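Ticket: Two-hand cap and ring chore drops out partway
Product: Baltari bench controller
Site: Trastska, assembly room 2
Opened by: Gimex support
Priority: Normal
Status: Open, waiting on customer
Last updated: January 4, 2025

Reported problem

Customer wants to know if the two-arm station can take over a small sorting and fitting job now done by hand. The parts are black caps and white rings. One hand is supposed to hold the cap, the other picks up the ring and brings it over. The run stops with "right grip lost" before the ring reaches the cap. Customer also asked if the same station could be used for kitchen-type chores in their demo apartment, such as putting lids on jars.

What was tried before the ticket

Customer restarted the controller and reloaded the chore file. Same result. Customer raised the grip force on both hands to the top setting. The ring then slipped out sideways as soon as the fingers closed. Setting was put back to default before we connected.

Log review

The counter reads 1,009 attempts since the chore file was installed. The early entries are from the customer's own practice sessions with parts placed by hand, so the success rate shown on the summary page should not be used. We filtered those out and looked only at the last 40 attempts. Left hand held its part every time. All stops were on the right side, during the move toward the center – none during pickup.

Remote session

Ran the chore at half speed with the customer on the phone. Force readings on the right hand drop when the wrist starts to turn, then recover, then drop again. The controller treats the second drop as a lost part and stops both arms. On two of the runs the customer said the ring was still in the fingers when the error came up.

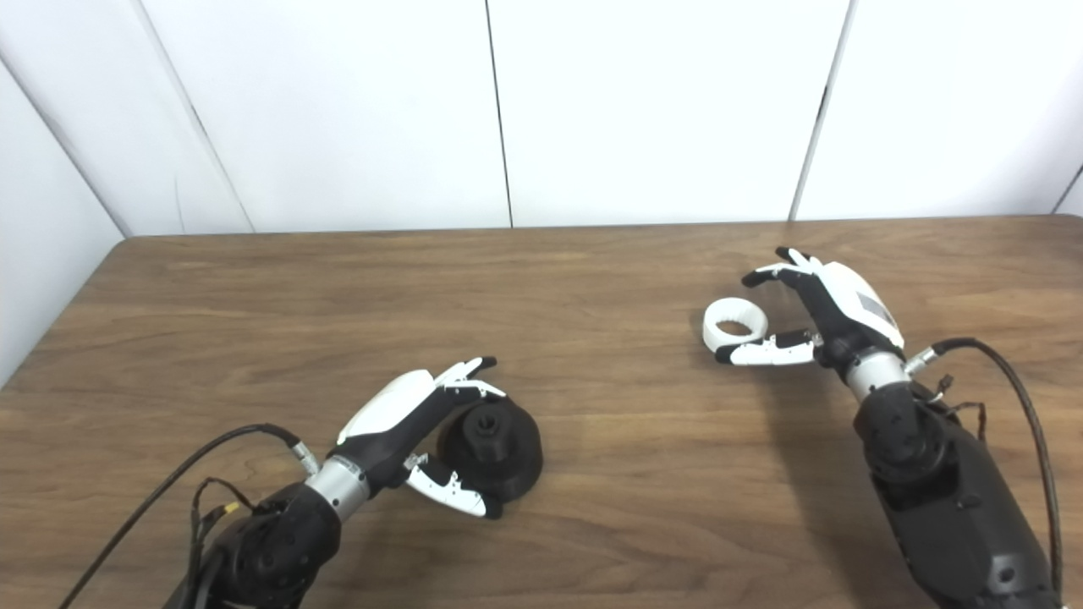 Can the station do this job without a person standing by?
At this point it can't. It can hold and carry the parts, but a stop still needs someone to clear the error and set the parts back in their start positions.

Cause

Two separate things, as far as we can tell.

1. The grip-loss limit is too tight for a hollow part. A ring gives a different reading from a solid one when the wrist turns, and the default limit was set with solid blocks.

2. The chore file has no retry step. Any stop ends the run, including a false one.

Changes made

Loaded the Lui grip profile on the right hand only. Left hand stays on default.
Grip-loss delay raised one step.
Wrist turn slowed for the carry move. Pickup speed not changed.

Result after changes

False stops went away in the short test. The carry finished each time, but the fitting step is still hit or miss. When the ring lands off center the hand keeps pushing until the force limit trips. A person would feel that and shift the ring over. The chore file does not have a move for it.

Answer on household chores

Told the customer we would not sign off on jar lids yet. Lids come in different sizes, and the current file expects the same part in the same place. Clearing a table of known items is closer, but that would be a new chore file and a separate request.

Next steps

Customer to run the chore with the new profile for two shifts, with an operator present, and send the full log. Do not clear the counter first.
Gimex to write a search move for off-center rings and test it here before sending.
Keep the manual bench set up until this ticket is closed.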